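Fendness Analogue Station
Rover Field Trial Readiness Checklist, with reviewer comments
Riverbed traverse, November block
Rover: Troler (drill and sample arm fitted)
Prepared by: Nele Declercq
Reviewed by: Norbert Simon, Géza Bognár

Status codes: S = satisfactory, A = action required, N/A = not applicable to this block. An item marked A does not stop the traverse unless the comment says so.

1. SITE AND TERRAIN

1.1 Conglomerate outcrop marked at both ends: S
1.2 Slope at ingress point below rover limit: S
1.3 Loose gravel cleared from ingress ramp: A
Comment (Simon): Gravel has migrated back onto the ramp after rain. Rake before first drive. Do not grade with the ute, as the wheel ruts affect the slip measurements.
1.4 Exclusion boundary flagged on downslope side: S
1.5 Landowner gate closed and chained: S

2. ROVER, MECHANICAL

2.1 Wheel grousers, visual check for cracking: S
2.2 Rocker pivot torque: S
2.3 Left rear steering actuator, free play: A
Comment (Bognár): Play is within tolerance but has grown compared with the last block. Log at start and end of each traverse. Replace if it reaches the limit in the maintenance manual.
2.4 Mast locking pin fitted for transport: S
2.5 Arm stow latch engages without manual assistance: S
Comment (Bognár): Tested with the arm at ambient temperature only. Repeat after an overnight outside.

3. DRILL AND SAMPLE HANDLING

3.1 Bit free of residue from previous target: S
3.2 Witness plates installed: S
3.3 Sieve mesh intact: S
3.4 Percussion disabled in software when guard is open: S
3.5 Sample tubes sealed and numbered: A
Comment (Wuyts): Two tubes carry the same number. Relabel and amend the sample register before loading. This item is a hold for drilling.
3.6 Blank tube carried for contamination control: S

4. ELECTRICAL

4.1 Battery isolation switch labelled and reachable from both sides: S
4.2 Insulation on mast harness: S
4.3 Emergency stop, hard-wired: S
4.4 Emergency stop, radio: A
Comment (Declercq): Stop command drops out behind the eastern cutbank. Position the safety observer on the bank for that leg. The observer carries the second transmitter.
4.5 Charging area clear of combustibles: S

5. COMMUNICATIONS AND SIMULATED DELAY

5.1 Delay server set to 825 seconds one way: S
5.2 Safety channel bypasses delay server: S
Comment (Simon): Confirmed by test from the operations tent. The bypass must be retested whenever the Chuang relay is power-cycled.
5.3 Operators briefed that delayed imagery is not to be used for personnel clearance: S
5.4 Spare handheld radios charged: S

6. PERSONNEL

6.1 Minimum of three persons at the outcrop while the rover is powered: S
6.2 Eye and hearing protection available for drilling: S
6.3 Heat plan displayed: S
6.4 First aid kit in date: A
Comment (Cáceres): Saline has expired. Replacement is on the next supply run. Kit from the Rinda vehicle to be used until then.

7. FIELD HUT

7.1 Drinking water containers labelled and separate from rock-wash water: S
7.2 No rock preparation at kitchen sink: S
7.3 Bench and sink area clean: S
7.4 Clean towels stocked: S 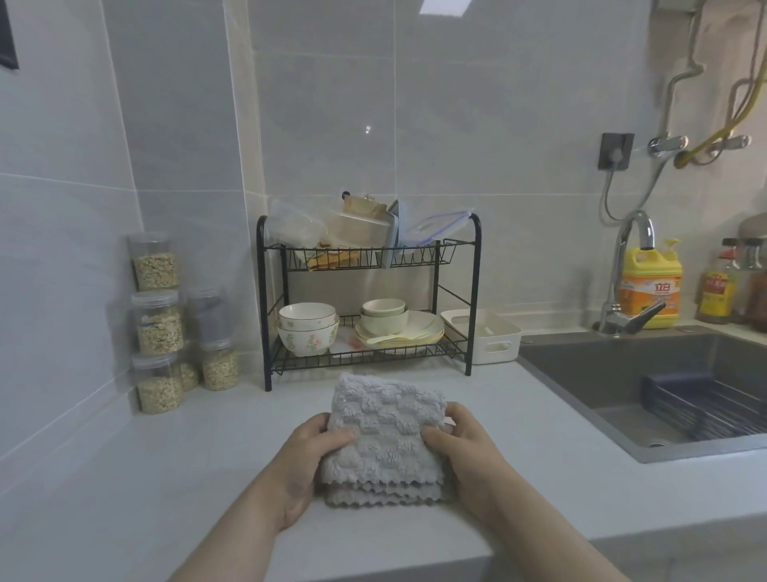

Folded grey towel, kitchen bench.

7.5 Extinguisher gauge in green zone: S
7.6 Gas bottle secured upright outside: S
7.7 Exit path kept clear of sample crates: A
Comment (Cáceres): Crates to go on the rack by the workshop door. Maximum stack height is five.

8. OPEN ACTIONS

1.3 Rake ramp. Simon. Before first drive.
2.3 Log steering play. Bognár. Every traverse.
3.5 Relabel tubes. Wuyts. Hold on drilling until closed.
4.4 Observer on cutbank. Declercq. Eastern leg only.
6.4 Replace saline. Cáceres. Next supply run.
7.7 Move crates. Cáceres. Before evening briefing.

Driving may proceed once 1.3 is closed. Closed items are to be initialled on the hut copy and updated in the station log by the end of the shift.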